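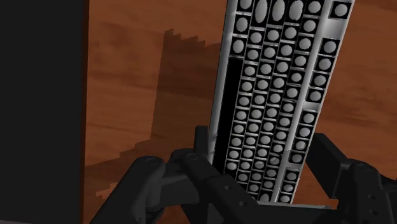 Round keys in a light grey surround.

Looking after toothbrushes, mouthguards and the rest

I got properly keen on this after Sulastri Tambunan at the Tranham surgery had a look at my mouthguard and pulled a face. Most of it takes 2 minutes and you'll have everything in the cupboard already!

Toothbrushes
Rinse the head under a running tap, flick it hard, and stand it upright in the open air. Travel caps are for travelling. If the bristles have started to splay, bin it, even if it's new-ish (mine go early, I'm a scrubber).

The mug
Have you looked in the bottom of yours lately? Tip out the sludge every Sunday and wash it with the dishes. A drop of white vinegar shifts the chalky ring.

Mouthguards and night guards
Cool water, a soft brush, a little washing-up liquid, rinse well. Never hot water, it'll warp and you'll be back for another fitting. I wash mine over a folded flannel so it lands softly when I drop it, and I do drop it. Let it dry fully before it goes in its box, and wash the box too!

Electric brushes
Pull the head off and wipe underneath. It's grim in there, and so satisfying. A cotton bud gets right round the metal post.

Floss
Keep a spare reel by the kettle. I floss far more often waiting for tea than I ever did at the basin.

Aiguo Lü wrote in to say bicarb on a damp cloth brings basin taps up lovely, so I'm trying that next.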